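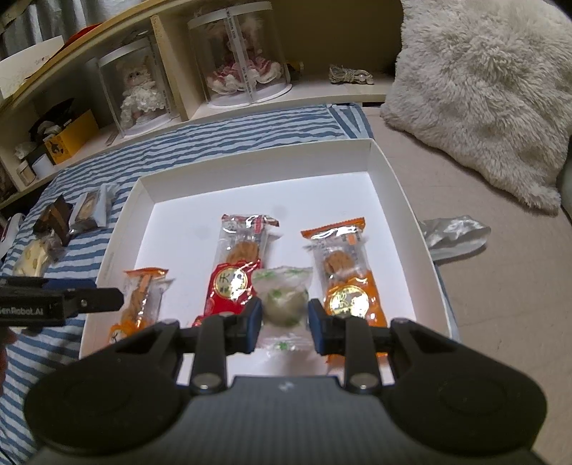

Most assorted snack boxes are a disappointment, and we say so as people who sell them. You open the lid, the top layer looks generous, and underneath there's shredded paper and three of the same dull cracker. Gulero started out of irritation with that. We pack small boxes of individually wrapped cookies, pastries and sweets, one of most things and no false bottom. A round cookie with a red label and a gold seal stands up in the middle of the white box, the orange one has its own place to the right, and the twisted pastry has to lean at the left. Whether the chocolate item on the striped cloth gets in is the kind of argument we have all day. You can't fit everything into a small box, whatever other companies' websites seem to promise.

About Gulero

Gulero is a snack packing company in Drorport. We have 4 people on the payroll and one product, which comes in two sizes. We buy baked goods and sweets that already come in their own wrappers, we choose which ones belong together, and we put them in a plain box and mail it. We don't bake. We get asked about our "kitchen" often enough that it seems worth putting near the top of the page. There's a kettle and a sink. The baking is done by people who are much better at it than we would be.

The company was started by Henrique Lobo, who had spent years buying for a grocery wholesaler and had come to distrust nearly every word printed on the outside of a gift box. "Luxury" was the one he disliked most, followed by "curated." He still won't have either on our packaging. "Artisan" got through once, on a holiday insert, and he spent an afternoon with a marker.

How we pick what goes in

We taste everything, more than once, and we try to do it without looking at the wrapper. A good wrapper is very persuasive. Gold seals, twisted ends, a window that shows off the one nice side of a cookie – we fall for these as easily as anyone, so somebody unwraps the samples in the other room and brings them through on a plate. A fair number of handsome snacks taste of warm cardboard. A few ugly ones have been in the box for years.

Last year we tried 200 different items and kept far fewer than our suppliers hoped. The usual reasons for saying no:

Too sweet to finish. Plenty of things are pleasant for one bite. We eat the whole piece, and then we see if anyone wants another.

Stale on arrival. A date stamp only tells you so much. We leave samples on a shelf and open them later, when the excitement has worn off.

Crumbles in the mail. Flaky pastries are the worst for it. We love them and we turn most of them down.

Smells. One strongly flavored item can make a whole box taste of itself, even through the wrapper. Suppliers tell us this doesn't happen. We have had a mint that disagreed.

We'd also rather pack a plain butter cookie that's any good than something with six flavors on the label. People write to us hoping for stranger things, and now and then we give in. The results have been mixed. The seaweed one had its fans.

How we pack

By hand, at a table, with the box open flat in front of us. Tall, stiff items go in first and stand on end, because a round cookie in a stiff wrapper holds up better that way than lying under something else. Soft pastries go along the side. Small sweets are last and fill the gaps at the front, where you'll find them first. We don't use filler of any kind. If there's enough empty space for things to rattle, the box is too big or we've left something out.

The hard part is the last piece. By then the box usually looks full, there's a little row of leftovers beside it, and everybody has a view. We've heard the theories about color balance and about always ending on chocolate, and we don't believe any of them. Put the thing in, close the lid, shake it gently next to your ear. If it shifts, open it up and start again.

Henrique once paid for a consultant's plan of the "ideal assortment layout," with arrows on it. It worked beautifully for one set of snacks. Then the supplier changed the shape of a wrapper and the arrows pointed at nothing in particular. The plan is now under one leg of the packing table.

What comes in a box

The small box holds 4 pieces. It's meant for one person with a pot of tea, or two people who share properly. The large box changes more from month to month, and we don't promise a number for it, since a month with big cookies in it is going to be a different month from one with little ones. You'll get a card listing what's inside. The card is printed before we pack, and if something runs out we cross it off by hand and write in what we used. Some customers find this scruffy. We think it's better than a card that lies to you.

Ingredients and allergens are on each individual wrapper, where the maker put them. Please read those and don't go by our card. Wheat, milk, eggs, nuts, sesame and soy all turn up regularly, and we do not offer a nut-free box. We've been asked to many times. We don't make the food and we can't see inside every bakery, so any promise from us would be worth very little.

The people we buy from

We buy from a handful of small bakeries and two larger suppliers. The longest-standing is Ronel, who make most of our round cookies and have never once sent us a brochure. Ongart supply a good share of the twisted and layered pastries. Their early deliveries arrived with the corners knocked in, and we nearly dropped them over it. They changed their cartons, and we still check every one.

We don't describe our suppliers as family. We pay them within the month, we tell them when a batch is off, and they tell us when we've ordered too late, as we do every October without fail.

On being green, and so on

Individual wrapping makes trash. There's no way of describing it that makes the trash go away, though we've read some impressive attempts by other firms. We use it because it keeps a cookie crisp and lets you eat one thing today and another next week. What we can do is leave out the rest: the ribbon, the tissue, the plastic tray, the second box around the first box. The outer box is plain white card and you can recycle it in most places. The wrappers mostly can't be, and we're not going to put a leaf on them and hope you don't ask.

A few customers keep the boxes for buttons, hair clips or doll clothes. They're a decent size for it.

What we don't do

We don't do subscriptions. We looked into them, and every company we spoke to was counting on people forgetting to cancel. You order a box, you get a box, and if you'd like another you know where we are.

We don't do discount codes, countdown clocks or "only a few left" banners. When we have only a few left, we've usually sold out by the time we notice.

We don't print logos on the lid for corporate orders. You can put a sticker on it yourself, and it'll probably look nicer.

We don't post customer reviews. Ours are good, but then so are everyone's, and we've stopped believing anyone else's – it would be odd to ask you to believe these.

If something goes wrong

A crushed cookie is still a cookie, but you paid for a whole one. Write to us, tell us which piece it was, and we'll send a replacement or return your money, whichever you like. You don't need to mail anything back. A photo is handy for working out where the box took the knock, though we won't insist on it. We answer within 2 working days. In the run-up to the holidays it's sometimes slower, and the automatic reply will tell you so.

If you simply didn't like something, we'd like to hear about that too, and bluntly. "It was all lovely" is kind of you but doesn't help us much. "The yellow one was dry" has changed what we buy.

Visiting

The packing room in Drorport isn't a store, but you can pick up orders at the side door in the afternoon. Ring twice, as the first ring tends to be taken for the kettle. There may be odd pieces for sale in a basket by the door, at a low price, with nothing wrong with them except that they didn't fit.

Prices and box sizes on this site were last checked on 1/17/25. Questions about orders, ingredients or becoming a supplier go to the same address on the contact page, and Henrique reads most of them. Bakeries are welcome to send samples. Please leave out the brochure.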